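Drevelico two-arm handling kit: progress report to Kahraman
Prepared by Wanting Jiang, Bernbridge trial site
Period covered: to the end of April

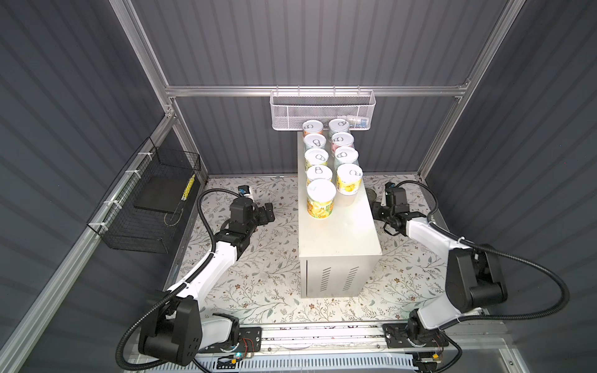

The purpose of the trial is to decide whether the Drevelico kit is worth offering to small food warehouses that pick mixed goods by hand. Assembly and wiring were finished early in the period. The supplier's manual was clear on the rail and the base plates but thin on cable routing, and we lost several afternoons to conduit catching at the wrist. Wodow have since sent longer clips, which we have fitted.

Work so far has been on tinned goods. We have logged 400 picks against the target in the grant. Of these, 60 failed, mostly on wider tins, where the gripper closed before it was square to the side. Taller tins gave less trouble. The wrist cameras cope well with plain labels and less well with shiny ones - we expect to need a change to the lighting.

Handing an item from one arm to the other is behind schedule. The software supplied with the kit treats the arms separately, and Wodow's update arrived too late to test in this period.

Spending is within budget. The only unplanned cost was a replacement set of finger pads.

Next period:
Repeat the tin trials with new lighting
Test the update and begin handovers
Ask two warehouse firms to try the set-up procedure without our help

We ask Kahraman to confirm that the handover milestone can move to the next report. No extra money is requested.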